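Print this page | E-mail this page

We use cookies to remember your language and region. Accept | Manage settings

Gralska District Council
Handbook for Public Meetings, revised August 2021

Section 3. Setting up the speaker sign-in table

This section covers the table where residents register to speak at an open council session. It applies to the main chamber and to the Dương Street hall. Badges and microphones are covered in Section 4.

Before you start

You will need the Lotex receipt printer, the registration tablet with Fikonance installed, the paper backup forms, speaker cards, and the agenda for the session. The chamber seats 300 and the hall seats 79. Bring 40 speaker cards to either one.

3.1 Placing the table

1. Put the table outside the chamber doors, on the side away from the stairs.
2. Leave enough room for a wheelchair to pass in front and to turn.
3. Run the power cable along the wall and tape it down.
4. Set the tablet at the left end and the printer at the right end.

CAUTION: Do not plug the printer into the same power strip as the chamber sound system.
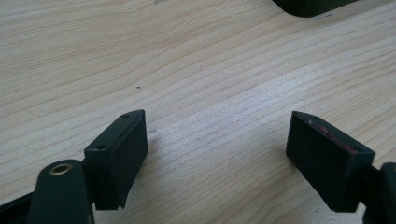
Speaker cards come in dark blue for agenda items and white for general comment. Lay them in two stacks, face up, with the blue stack nearer the tablet. On a pale wood top with wavy grain, the blue cards are easy to find and the white ones are not, so put a sheet of dark paper under the white stack. Keep the spare cards in the supply box until one of the stacks runs low.

3.2 Starting registration

1. Turn on the tablet and open Fikonance.
2. Select the session from the list. If it is missing, call the clerk's office before doing anything else.
3. Check that the agenda items on the screen match the printed agenda.
4. Print one test ticket and throw it away.
5. Open registration when the doors open – not earlier, even if people are waiting.

Note: A resident may sign up for one agenda item and for general comment. Each needs its own card.

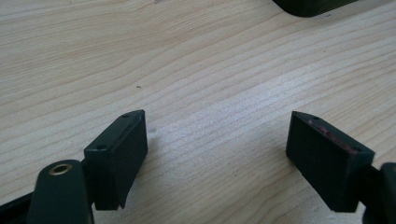
If the tablet loses its connection, keep taking names on the paper backup forms. Write the time next to each name. When the connection returns, enter the names in the order they appear on the form, then staple the form to the session record. Do not ask anyone to sign up again.

3.3 Speaking order

Tickets are numbered in order of sign-up within each agenda item. Speakers have 3 minutes each. The presiding officer may change the limit, but staff at the table may not. Traditional leaders and heads of neighborhood associations sign up in the same way as other residents unless they are listed on the agenda as invited guests. 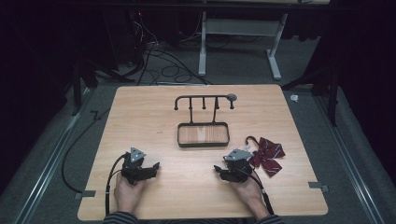
Ushers collect their badges from the table and return them when the session ends. Hang the badges by their cords where staff can reach them. A small black metal rack with short hooks under the rail works well, and a maroon bow tie with a curved clip, like the striped one beside the tray, can go on a hook too. The base tray has an open center, so keep coins and paper clips in the supply box.

3.4 Closing the table

1. Close registration when the presiding officer calls the first speaker.
2. Print the speaker list and hand it to the clerk.
3. Return unused cards to the supply box.
4. Turn off the printer before unplugging it.

CAUTION: Completed backup forms contain home addresses. Do not leave them on the table.

Questions about registration go to Hạnh Lại in the clerk's office. For problems with the tablet or printer, contact Lợi Hoàng in technical services. Replacement card stock will be available from September.

Print this page | E-mail this page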